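El fallo silencioso de la célula de Dritmont

Un programa de trasvase de piezas perdió su referencia de altura sin emitir una sola alarma. La revisión posterior ha obligado a replantear qué se entiende por parada segura.

31 de enero de 2021

La célula de ensayo que la empresa Meltov mantiene en su centro de Dritmont fue retirada del servicio automático después de que el brazo descendiera por debajo de la cota autorizada durante una secuencia de recogida. No hubo heridos. El contacto con el recipiente metálico fue leve y, precisamente por ello, el sistema de detección de colisiones no lo consideró un incidente.

El trabajo encomendado a la instalación es sencillo en apariencia: tomar bloques alargados de un cajón metálico y depositarlos en el contiguo, para repetir después el recorrido en sentido inverso. La serie prevista constaba de 500 ciclos consecutivos sin intervención humana. El error se manifestó en el ciclo 27, cuando la pinza se cerró en vacío y el controlador dio la operación por válida.

Según el informe técnico, el programa siguió adelante durante 11 ciclos más. En cada uno de ellos el brazo completó la trayectoria, abrió la pinza sobre el destino y registró una entrega que no se había producido. Fue el operador de turno quien advirtió la discrepancia entre el contador y el contenido de los cajones, y quien accionó la parada manual.

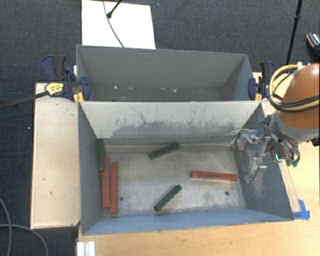

La investigación interna atribuye el origen a un desplazamiento de 2 milímetros en la referencia vertical, introducido al reanudar la marcha tras una interrupción programada. El controlador, suministrado por Gikomell, recuperó un valor de calibración anterior y no lo contrastó con el vigente. La cifra puede parecer menor. En una tarea en la que los dedos deben aproximarse al fondo de un recipiente rígido, basta para transformar un agarre correcto en un roce contra el metal.

El informe dedica su parte más extensa a la ausencia de aviso. El umbral de fuerza se había elevado meses antes con el fin de evitar paradas intempestivas, frecuentes cuando una pieza queda apoyada contra una pared del cajón o en posición inclinada. La modificación quedó anotada en el registro de mantenimiento, pero no se trasladó a la evaluación de riesgos. El margen así creado era suficiente para ocultar un contacto repetido.

La consultora Cho, encargada de la revisión externa, formula tres recomendaciones. La primera exige que toda reanudación vaya precedida de una comprobación de altura sobre un punto conocido. La segunda vincula el cierre de la pinza a una confirmación independiente de la presencia de la pieza. La tercera reserva cualquier cambio de umbral a un procedimiento con doble firma.

Meltov ha aceptado las dos primeras sin reservas. Respecto a la tercera, la dirección del centro sostiene que la doble firma retrasaría los ajustes ordinarios, y ha propuesto limitarla a los valores que afecten a la detección de colisiones. La consultora considera admisible esa fórmula - siempre que la lista de parámetros sea cerrada y se revise cada año.

Entretanto, la célula funciona únicamente en modo manual y a velocidad reducida, con un operador junto al pulsador de emergencia. El regreso al servicio automático queda supeditado a una nueva serie completa, que deberá ejecutarse con los umbrales originales y con el registro de fuerza activado desde el primer ciclo.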